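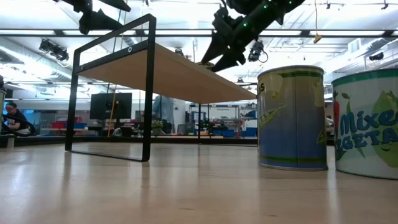 Photo: Skerholm robotics course, Moya project group

Safe Working Practice for a Two-Arm Can Handling Cell
Project report, submitted 12/02/2019

1. Purpose

The Moya project used two table-mounted arms to handle food cans. This report covers the working rules the group adopted and how well they were followed. Task performance is treated in a separate report.

2. Starting point

The course supplied a general lab sheet, Rodo, written for single-arm cells. It sets one stop zone per arm and does not say what applies where two zones overlap. On our table both grippers can reach the middle, so the overlap is the main hazard.

3. Rules adopted

3.1 Hands stay outside the table frame while either arm is enabled.
3.2 One operator holds the stop button and has no other duty.
3.3 Both arms are disabled before cans are placed or moved.
3.4 Speed is held at 30 percent for any new motion until it has run 5 times without a stop.
3.5 Every stop is logged with its cause. 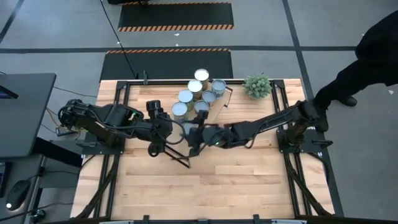
4. Results

The group logged 222 runs in January. There were 14 stops. Most were called under rule 3.1, when a group member reached in to straighten a can. Rule 3.3 was the slowest to follow and the one most often questioned.

5. Open points

Floor cables are not covered by Rodo or by our rules. A walkway clause should be added. The log form also needs a field for which arm was moving at the time of the stop.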